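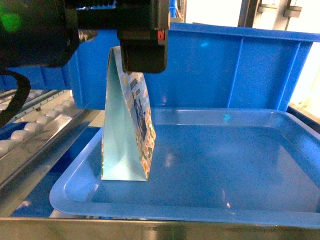
Figure 6.1 A gripper holds a folded paper gift bag by its top edge over a light-blue tray. The roller conveyor runs along the left side.

Chapter 6
Picking Up Things That Bend

In the first five chapters your team worked with wooden blocks, metal cans and plastic cups. These objects have one shape. If the arm takes a block at one end, the other end comes along, and you can calculate where it will be. Many student teams arrive at this point with a program that works well, and they are surprised when the same program fails with a paper bag.

A paper bag bends when it is lifted. It can open, turn, or slide down between the fingers. It has almost no weight, so a force sensor in the gripper may not notice it at all. For these reasons paper bags, cloths and envelopes are called soft objects in this book, although the paper itself may feel quite stiff in your hand.

The project of this chapter is called Postoso. It comes from the Ondwood student workshop, where it was first given as a club task in May and later became part of the regular course. Each team must program its arm to take flat items out of a deep bin and put them into a shallow tray, one at a time. The full task has 159 items. You will begin with 25 of them, and you should not go on to the larger set before the small one is finished without help from a human hand.

6.1 What you will learn

After this chapter you should be able to
choose a grasp point on an object that has no fixed shape;
explain why a corner is often a better grasp point than the middle;
set the closing force of a gripper so that it holds paper and does not tear it;
write a release step that lets the object come down in the place you want;
keep a log of failed attempts and use it to improve the program.

6.2 Before you start

Look again at Figure 6.1. The jaw has closed on the upper corner of the bag, and the rest of the bag hangs nearly straight down. This is useful for the program. When an object hangs, gravity decides its shape, and the lower edge will be found more or less under the grasp point. If the bag was taken in the middle, both ends could fall to the sides, and the width would be difficult to predict.

Notice also how close the bottom of the bag is to the floor of the tray. Beginners often open the gripper too high. A block that is dropped from a small height stays near its place – a paper bag may glide away and land over the rim. In your program, the release height must depend on the length of the object below the jaw. Section 6.4 shows how to measure this length with one camera.

The tray brings a second difficulty. Its surface is semi-glossy, and under strong lamps it gives white reflections. A simple vision program that searches for bright areas can take such a reflection for a piece of paper. The team from Arellano lost a whole afternoon to this mistake in their first year. They corrected it by taking one picture of the tray with nothing in it and comparing every later picture with the first one.

6.3 Warm-up activity

Do this activity in pairs, with no robot. You need one paper bag, one tray and one clothespin.

Hold the folded bag with the clothespin at an upper corner. Lower it slowly until the bottom touches the tray, then open the clothespin. Mark the place where the bag comes to rest. Repeat 18 times from the same height. After that, move the clothespin to the middle of the top edge and do the same series again.

Draw both sets of marks on one sheet of paper. Which set is wider? Keep the sheet in your team notebook, as you will need it when you set the limits in the Jumlow control program in Section 6.5.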